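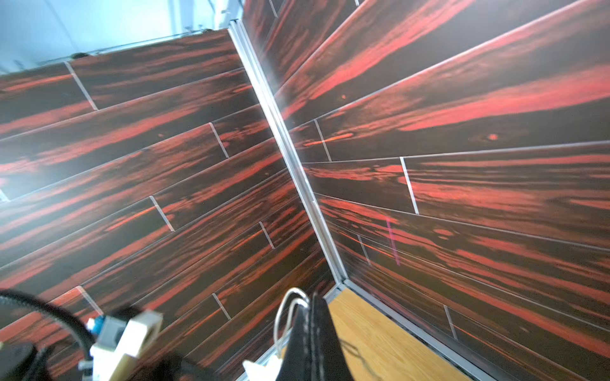
The purchasing lead at Fliltach has a spreadsheet called "wants" and a much shorter one called "gets". Over a cup of tea in the Prurkness unit she opened the short one first.

"Everyone budgets for the arms," she said. "The arms are the bit you can point at. Then you're in December, short of cable, and explaining to finance why you need 900 pounds for things that look like they came out of a skip."

Her total for the next two-arm cell is 4,000 pounds, before the arms themselves. She split it once into neat headings and has regretted it ever since – "consumables" now covers fingers, fuses, wall panels and fairy lights.

The fairy lights are a proper line. Thin wire is miserable stuff to handle, and she wants any arm she pays for tried on it before she signs. Chowdary, the supplier, would have preferred blocks. "They all would. I don't own a warehouse full of blocks."
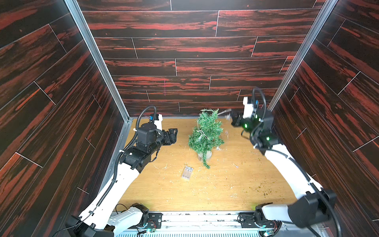
So why buy two arms when one costs half as much?

Because plenty of jobs need something held while something else is pulled, she said, and a clamp that suits every shape costs more in fiddling than a second arm does in money. She has a drawer of clamps to prove it and will sell it to anyone who asks.

What she won't do again is order without spares. The quote from Cluto, the other bidder, had a lovely price and a lead time of 90 days on gripper fingers. "I asked what we'd do in the meantime. They suggested planning ahead."

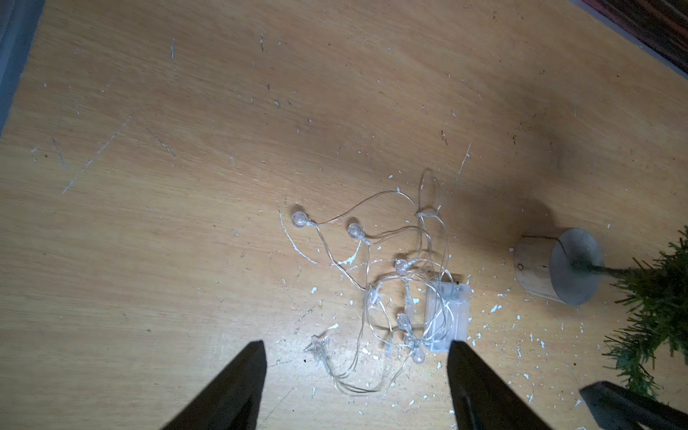

She now asks for 6 sets of fingers with the first delivery and argues about the discount afterwards. Cables get the same treatment, and so do the little boards. The worktop she treats as something that will get scratched, and she has stopped pricing the nicer one.

Finance would like a payback date. She gave them one, in a confident font, and put the workings on a separate tab. "It's a decent guess. The tea budget's a guess as well, and they've never queried that."
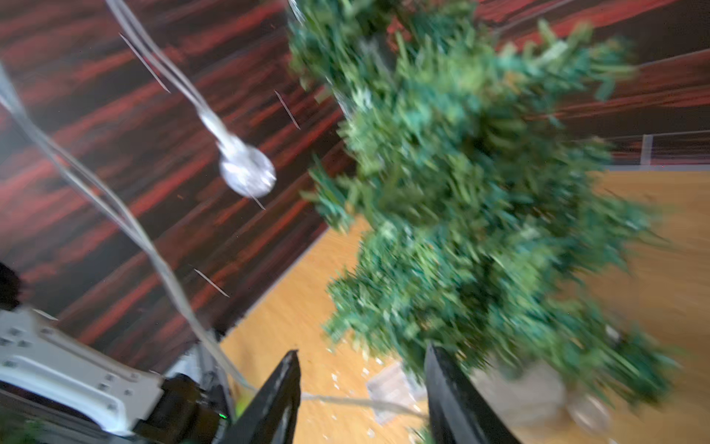

*Tree, wire and a bulb by the gripper fingers, Prurkness.*

The order goes in once the spares price comes back. She has chased it twice and is drafting a third email, with fewer pleasantries.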